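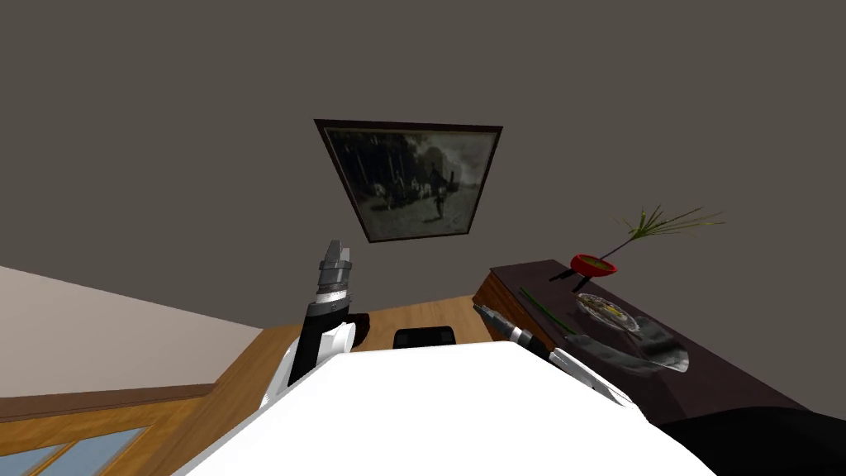 Bendencombe stays at $15, and the expansion is free

Hi everyone, Yogesh Chaudhary from Grusel with news I've been itching to share! Our village-management game Bendencombe leaves early access in February, and the price is staying right where it is. That's $15 on PC, same as day one, and the Grundby expansion comes in the box for all players, old and new.

I know most games bump the price at 1.0, and we did talk about it (for far too long, over far too much coffee). But 1,469 of you filled in our player survey, and the message was pretty loud – you'd sooner have one game at one price than a menu of editions. So there's no deluxe version, no season pass and no early unlock. 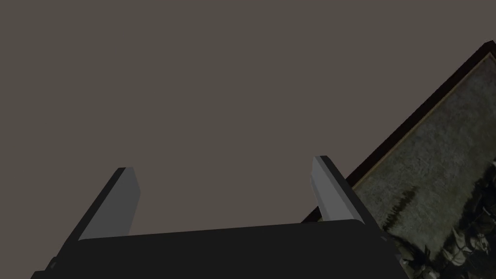 Grundby adds a whole second valley with its own weather, a ferry route you can run at a loss if you like (I always do), and co-op for 2 players. We've also closed 448 bug reports since the last big patch, including the one where geese blocked the mill bridge all winter. Sorry about the geese!

Regional prices are getting a fresh look too. A few countries were paying nearly double what we'd planned, and those will come down on launch day.
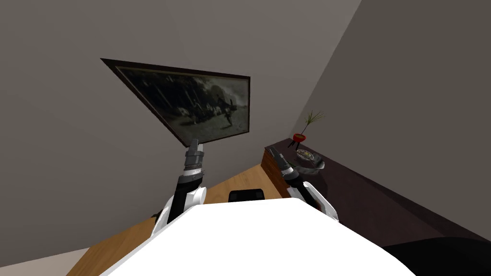

Jin-sol Sun wrote on our forum that co-op was the one thing keeping her friends from buying in, and asked if old saves would carry over. They will, as long as you load them once in the current build before you update.

Press keys are going out now. Reviewers who want one can write to the Grusel press desk, and please mention whether you need a second key for co-op.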